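Teaching an Arm to Move a Ball with a Hoop
Student project report, Robotics Lab, Caneddale

What I was trying to do

I wanted a robot arm to pick a tiny ball off one block and leave it on another, using a plastic hoop as the tool. It sounds like a toddler's game, and I figured I'd be done by December. Ha. The ball rolls if you breathe on it, so the arm has to come down straight, get the ring around the ball, and shift it gently sideways without batting it across the lab.

I didn't want to program every move by hand. The plan was to do the task myself by remote control, record it a bunch of times, and train a policy on the recordings.

Driving the arm

I tried two ways of showing the arm what to do. The first was plain hand guiding, where you grab the wrist and push it through the motion. It's fun, and you get the hang of it in minutes, but my hand and sleeve kept ending up in the camera view and the recordings were jerky near the ball, where I needed them smooth. So I switched to remote control with Proster, the little teleop program our lab uses. You hold a controller, squeeze to engage, and the arm copies your hand at a reduced scale (bless the reduced scale!).

My first evening with it was terrible. I pushed down too fast, clipped the block and sent the ball under a shelf. After a while I learned to stop above the ball, let go of the squeeze, get my wrist comfortable again, and then finish the move. I think that habit helped more than any setting I changed.

The recordings

I ended up with 393 recordings I was willing to keep. I threw out any run where the ball hit the table, and also the ones where I hovered forever making up my mind - the policy picks up your dithering along with everything else. Training ran for 4000 steps on the shared machine, using the Ravis data loader with its normal settings.

The hard part is the moment when the ring is down around the ball. From there a small sideways slip is enough to lose it, and I slowed way down for that bit in every run.

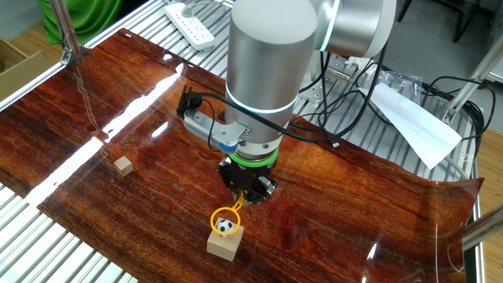

Figure 1. The hoop around the ball on its block, held in the gripper.

What came out of it

The trained policy lines up over the ball really nicely, better than I do on a tired day. It's shakier on the sideways move and sometimes lets the ball go early. I suspect I don't have enough recordings where I started off-center and had to fix it, so those are next on my list. I also want to try the Yordanov gripper pads, as the hoop handle twists a little in the fingertips when the ring touches the block.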